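Ekberg Hall drawing night settles on four pieces of fruit

SIRARD. The Friday drawing night at Ekberg Hall has a new still life to work from, and it took longer to agree on than the heating.

Regulars had been drawing the same blue jug since last fall. By April it had been drawn from every side, including underneath, and Olga Durán, who runs the evening, put it in a cupboard and asked for suggestions. She received a violin, a boot, a request for the jug back, and a long letter from a Carrasco Street resident on the subject of onions.

Fruit won. It usually does.

"People said it was too obvious," Durán said. "Then they tried to draw a plum. A plum is a dark blob with a shine on it, and if you put the shine in the wrong place you've drawn an olive."

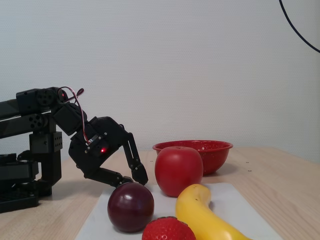

Plum, apple, strawberry and banana on the white paper at Ekberg Hall.

The lineup is one of each: apple, plum, banana, strawberry. Hyun-seo Hong, who has been coming for two years and draws mostly with a ballpoint pen, argued for a sheet of white paper underneath so the shadows would show up against the table. The motion passed without much trouble. A second motion, for two sheets, did not.

Opinion then split over the bowl. One group holds that fruit without a bowl is groceries. The other holds that a bowl hides the best parts and leaves everyone drawing a bowl. Uriel Palma spoke for the first group, at some length, and is understood to have brought up Dutch painting.

For the time being both sides have been given something. The red bowl with white speckles has a place on the table, and most of the people who voted against it have been drawing it.
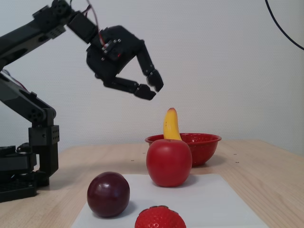 A banana makes its case for the vertical in or against the speckled bowl, with the apple on the paper in front.

Palma says the speckles are the hard part. His first attempt had so many that it was taken for a strawberry, and he has kept it as a strawberry. Celeste Painemal left hers out entirely and told the group it was a style.

The hall charges $6 at the door, which covers paper and pencils but no erasers. Durán considers erasers a slow way to do nothing. Beginners get 13 minutes for a first sketch, a figure she arrived at by trying 15 and watching them fuss.

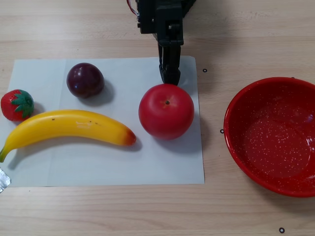
Placement is now the chief topic of conversation on the hall steps. The group has found that every arrangement gives somebody a bad seat, and that the person in it will mention this. With the strawberry at the far left of the paper and the apple over on the right, anyone hoping to get everything in has to draw wide, and several people have run out of page before they ran out of fruit. Those who like detail have the strawberry's leaves to keep them busy, and Hong has been putting in the faint fold in the paper, which Painemal calls showing off. Durán's advice is to start with the banana, then fit the others to it.

Hipólito Fuentealba, at 74 the oldest of the regulars, has no objection to any of it but would like it noted that he drew fruit as a schoolboy and was told then that he would move on to something else.
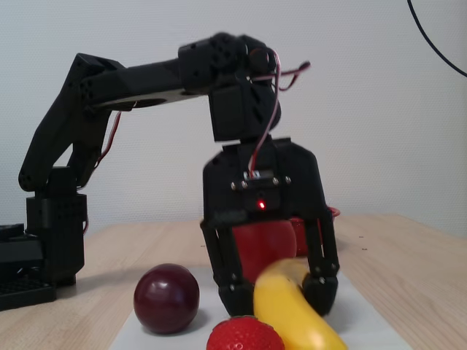 His drawings will be in the group's show next month at Flultska, the coffee shop across from the hall, along with any others that get finished. The shop has offered its back wall and asked only that nothing be hung over the light switch. Prices will be set by the artists, a decision Durán described as "brave of us."

The jug is not expected to appear, although Fuentealba is believed to have several dozen views of it at home.

Drawing night runs Fridays from 7 p.m. at Ekberg Hall. No experience is needed. Anyone with strong feelings about pears is asked to arrive early, as the discussion tends to use up the first half hour.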